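3.2 Household survey and item classification

The survey covered 228 households in two districts, Kurkgate and Tomoana, chosen because their housing stock differs in age and floor area while their median incomes are close. Each household was asked to name one place in the home where small items are put down without being sorted. We call this place the drop point. Households that named more than one were asked to choose the one used most often by the adult who answered.

Items at the drop point were recorded by type, by the room in which they would normally be stored, and by the date of last use as reported by the respondent. Type was coded under the scheme of Doolan, with two changes. First, single-serve food and drink packets were split off from general groceries, as they behaved differently in the pilot – they arrive one at a time, often from outside the home, and are seldom bought for it. Second, charging cables were coded apart from other electronics. The final scheme has 9 classes.

Two coders worked independently on the full set of records. Disagreements were mostly confined to packaging, where an empty box kept for reuse could be coded either as a container or as waste. These cases were settled by asking the household. Where no answer was received, the item was coded as a container.

3.3 Mixed contents and retrieval time

Of the households surveyed, 141 used a tray, bowl or open box as the drop point, and the remainder used a bare surface such as a shelf or counter. The analysis in this section is limited to the first group. Contents were mixed in nearly all cases, with keys and cables commonly sharing the container with packets and small boxes (Figure 4). 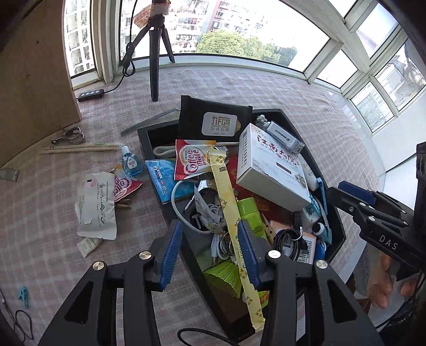 Figure 4. Mixed contents of a tray, including keys, a charging cable and a creamer packet.

Retrieval time was measured for a single named item, drawn at random from the list for that container. The respondent began with both hands at rest and stopped when the item was clear of the container. Trials in which the respondent emptied the container were kept but flagged. Time rose with the number of classes present and only weakly with the number of items – a pattern that held in both districts after container depth was entered as a covariate. Cables were the main exception, and a separate model for them is given in Section 4.1.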